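Robot Software in Practice
Unit 6 handout: From "I see a cube" to "I am holding a cube"
Revised July 2024

Read this before the lab. Last year's cohort read it after the lab, and you can still see the results in the bug tracker.

What this unit covers

By now your group has a working camera driver, an arm that goes where it is told, and a gripper that opens and closes. Each of these passed its own tests in Units 3 through 5. This unit is where you connect them and learn how little that meant.

The stack we use has four pieces. Folov takes camera images and returns a list of objects with poses. Soylu takes that list and picks a grasp. Nendis plans the motion. Pimach is the program that runs the other three in order, writes the logs, and gets blamed for everything. Pimach is 154 lines long in the starter code. If yours passes 500, come and talk to me before you write any more of it.

1. Perception: what a pose is and how much to trust it

Folov gives you, for each object, a label, a position, an orientation, and a confidence between zero and one. The position is good. The orientation is good for things with corners. The label is good for things that look like the training set. The confidence is a number between zero and one.

I mean that last sentence seriously. Confidence here tells you how sure the network feels, and networks are like some people at dinner parties in this respect. Plot confidence against measured error for your own runs (Exercise 2) before you use it as a threshold for anything.

Three cases cause most of the grief:

Stacks. Two things on top of each other can come back as one tall thing, or as two things in the same place. Soylu will cheerfully plan a grasp on the imaginary tall object. Check for overlapping boxes before you pass the list along.

Containers. A bowl has an inside. Folov knows this only if you turn on the cavity flag, which is off by default for speed. With the flag off, a bowl is a solid lump and whatever is in it does not exist.

Partly hidden objects. When half of an object is behind another one, the pose estimate is pulled toward the half you can see. The grasp center moves with it. Your gripper then closes on the edge of the toy, and the toy leaves.

2. Frames, again

Yes, again. Every group says they have their frames under control, and every May I spend the final demos watching arms reach confidently for a point beside the table.

There are four frames you care about: base, wrist, camera, and table. Write the transforms down on paper. Put the direction in the name, so that T_base_camera takes a point in the camera frame and gives you the same point in the base frame. If you have a variable called "transform" or "T2" or, as one group did, "T_real_final", rename it today.

Units are meters and radians everywhere. The one exception is the gripper opening, which the driver wants in millimeters. I did not write the driver.

A quick sanity check that catches most mistakes: move the arm to two different viewing poses, detect the same cube from each, and print its position in the base frame. The two answers should agree to within a few millimeters. If they differ by 40, your calibration is stale. If they differ by a meter, you have inverted something.

3. Choosing the grasp

Soylu samples candidate grasps on each object and scores them. The starter settings sample 32 per object, which is plenty for cubes and stingy for anything with limbs. Raising the number costs time in a fairly honest way: double the samples, double the wait.

The score has three terms: how well the fingers line up with opposing surfaces, how much room there is for the fingers to get in, and how far the grasp is from straight down. You will be tempted to tune the weights. Everybody is. Fix the inputs first — a beautifully tuned score on a wrong pose is a wrong grasp with good posture.

Then there is the question of order. If you simply take the best score on the table each time, you will get sensible behavior until the best-scoring object is the bottom half of a stack. Scores are computed per object and know nothing about what is resting on what. You need a support check: build a small graph in which an edge means "sits on", and only allow grasps on things with nothing above them. This is twenty lines of code and the most useful twenty lines in the unit.

4. A tabletop to think with
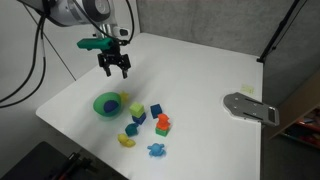

Photo: course lab archive. Free to reuse in teaching with this credit line.

The duck on the green cube is the support check in one glance. Suppose Soylu gives the cube a lovely score, all flat faces and right angles, and gives the duck a poor one for having a head. Without the graph, the arm goes for the cube. Do the same reasoning for the lime cube and the darker blue one under it, then for the navy cube standing by itself, and decide which pick you would make first.

Look next at the green bowl, lying on its side, with something dark blue and rounded showing inside. Write down what Folov should report with the cavity flag on and with it off. Consider also what a straight-down approach would do to a bowl in that position, and whether you would want to be the one explaining it to Nendis.

The yellow star is partly hidden by the bowl's rim. Sketch where the estimated center would land, using the rule from section 1. The octopus, nearest the front, has a clear view and short limbs in every direction. Mark two finger placements on it that you believe in and one that you don't.

5. Planning and the waiting problem

Nendis plans in joint space and checks collisions against whatever you have told it about. It will avoid the table if the table is in the model. It will avoid the metal plate on the right side of the table if the plate is in the model. Groups remember the table.

It also knows nothing about cables. Cables that hang in wide arcs off the arm are not rigid bodies and we do not model them. Limit the wrist joint in your configuration file instead, and keep the limits tight enough that the arm can't wind itself up over a long session.

If planning fails, it fails slowly, by running out its time budget. Do not respond by calling it again with the same input. Pimach should do one of three things: try the next grasp on the list, try a different object, or move to the viewing pose and look again. Put them in that order, and cap the total number of tries. A robot thinking forever looks exactly like a crashed robot, and you will be asked which one it is.

6. Logging

Save the image, the object list, the chosen grasp, and the plan, all under one run number, before the arm moves. If you save afterward, the interesting runs are the ones you won't have. A past group had 49 logged picks, all successful, and a very different story from the people who were standing in the room.

Exercises

1. Run the two-view check from section 2 on three objects. Hand in the printout, including the bad one.
2. Plot Folov's confidence against position error. One paragraph on what threshold you would use, if any.
3. Add the support check to Pimach. Show a log where it changed the chosen pick.
4. Answer the questions in section 4 on paper. Drawings are fine, ugly drawings are fine.
5. Make planning fail on purpose and show that your program stops trying.

Hand in code and write-up together, one archive per group. The grading script opens zip files only. It has no opinion on anything else you might send, and neither will I.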